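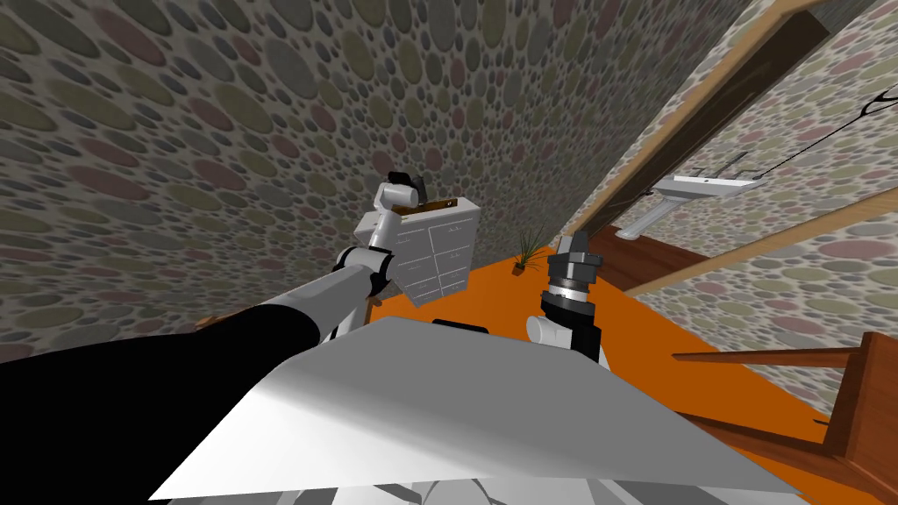 Livow home tasks pack - worth paying for?

Bustulance
Posted in: Simulation software and add-ons

I've been on the Livow trial for two weeks and need to decide whether to keep it. For those who haven't looked, it's a subscription set of furnished rooms for testing two-armed robots in simulation, with drawers, doors, plants and so on that you can pick up and move. The full pack lists 153 rooms. The trial gives you four.

My main interest is moving furniture: pick up a small cabinet, keep hold of it, set it down somewhere else. The rooms load quickly and the furniture has sensible weights out of the box. The setup guide is poor, and I lost an evening to the joint limits file.

Has anyone here kept it past the trial?

Clamex
Reply

Kept it for a year, then cancelled. The rooms are fine. The contact model was the problem for me. A gripper closing on a thin edge would hold in one run and slide off in the next with the same settings. If lifting furniture is your main use I'd test that hard before you pay.

Bustulance
Reply

Which version was that? I've not had much sliding on the current one. Views from my cabinet task are below, with the left arm doing the holding.
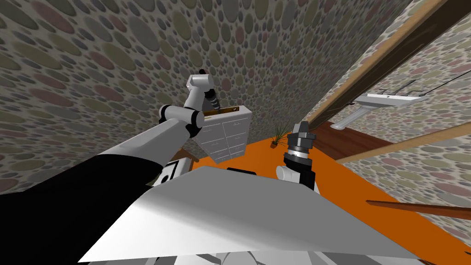

Left arm holding the drawer cabinet, right gripper up near the plant.

The patterned wallpaper is one of the stock choices. I left it on as I wanted something busy for the vision side to cope with. Plain walls are there if you want them.

Clamex
Reply

The one before the spring update, so it may be better now. My view on the price hasn't changed though. You can build a room like that yourself in an afternoon with free models.

Nyarko
Reply

I don't agree with that. You can build one room in an afternoon. Getting the collision shapes right on every drawer and handle takes far longer, and that's what you're paying for. We tried the free route at work and gave up after 23 rooms. Half the cupboards had doors you could push an arm straight through.

On the slipping, check your time step. The default is too coarse for thin edges. Halve it and run the same pick again. It is slower, but the grip behaves.

Clamex
Reply

Fair point on the collision shapes. I still think a one-off price would suit most people on here better than a subscription. Once the subscription stops you can't open the rooms at all, and that caught me out.

Bustulance
Reply

I hadn't noticed that part of the terms. It makes a difference - I'd want to be able to rerun old tests next year.

Halving the time step worked, thanks. I set off 653 picks overnight and the log shows far fewer drops than the last batch. I've moved on to looking through the gripper view now.

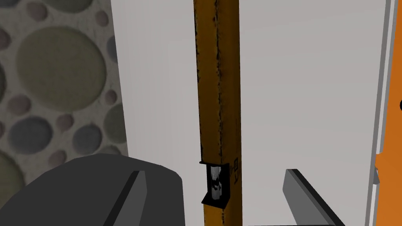 Can you use your own gripper model with Livow, or only the ones supplied?

You can load your own, as long as the fingers are set up as separate parts with their own contact surfaces. The import tool will take a single solid part without complaint, but then it won't close on anything.

Nyarko
Reply

Worth adding that the wrist view needs setting up again after you import. It goes back to the default position each time. Save your camera settings to a separate file first.

Clamex
Reply

They had the same fault when I was using it. I reported it and got a polite reply.

Bustulance
Reply

I'll take it monthly for now and ask support about access to old rooms after cancelling. Will post their answer when I get one.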